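Bistlow公寓十月自查表（附我的唠叨）

最后更新：十月

从走廊开始查，顺时针走一圈，最后查洗衣角。打钩的就是过了，没打钩的我都写了原因，大家别只看钩！

□√ 烟雾报警器
按住测试键，响了才算。上回我嫌吵只按了一下就松手，这回老老实实按满3秒，耳朵嗡嗡的。

□√ 灭火器
指针在绿区，插销在，铅封也在。挂钩有点松，我顺手拧紧了。

□ 走廊通道
要求留足90厘米，鞋柜那一段不够。谁的折叠自行车请搬下楼，拜托拜托，我已经被脚踏磕过两次小腿了。

□√ 漏电保护器
按试验键能跳，合上也正常。做这一项之前先喊一声，不然正在开会的人会恨你（别问我怎么知道的）。

□ 厨房燃气软管
Cinier那根管子外皮摸着发硬，我不放心，已经报给Waltby物业换新。换之前用完火请关总阀。

□√ 插线板
Le Roux那只大的没有发热，插头也没发黄。还是那句老话，电热水壶和电饭煲别插同一只上，我知道方便，可是真的不行。

□√ 窗户限位器
全部卡得住，朝北那扇有点涩，上了点油，好多了。

□ 洗衣角
排水过滤网30天清一次，记录本上漏签了一回，所以这个钩我先不打。烘干机的绒毛每次用完都要清，每次！洗衣机用完把门敞着散潮气，橡胶圈里外擦一擦，袜子最爱躲在那儿。维修预算还剩200块，够买一套新进水管，我倾向于现在就换，有意见的写在表背面。 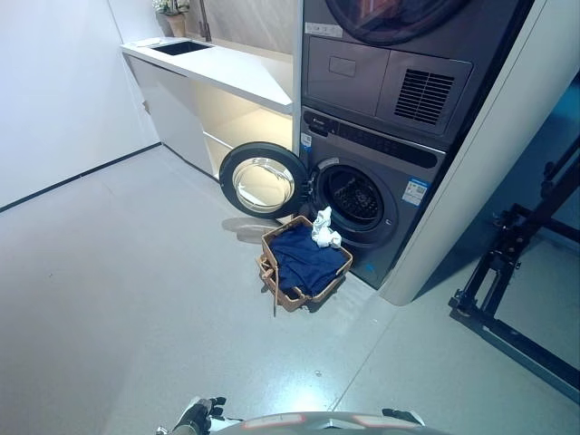
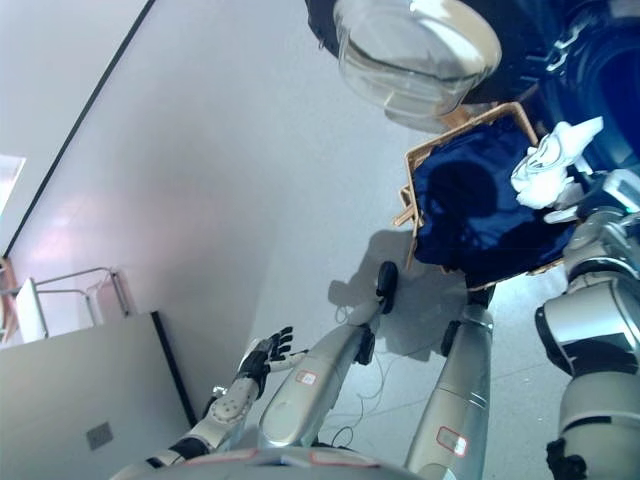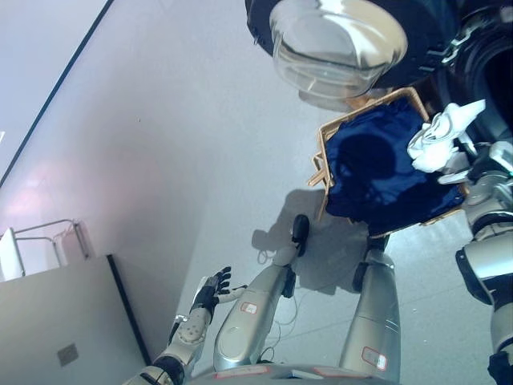
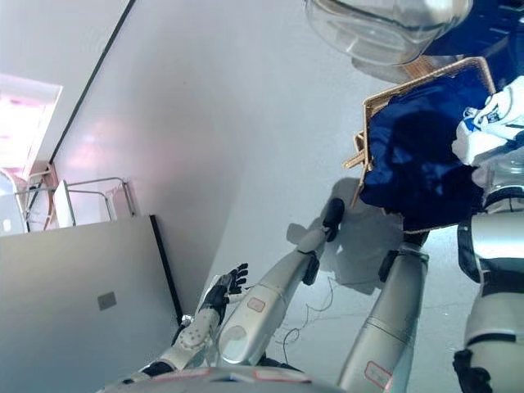
附图：第一张为洗衣角，洗衣机门敞开，上方为烘干机。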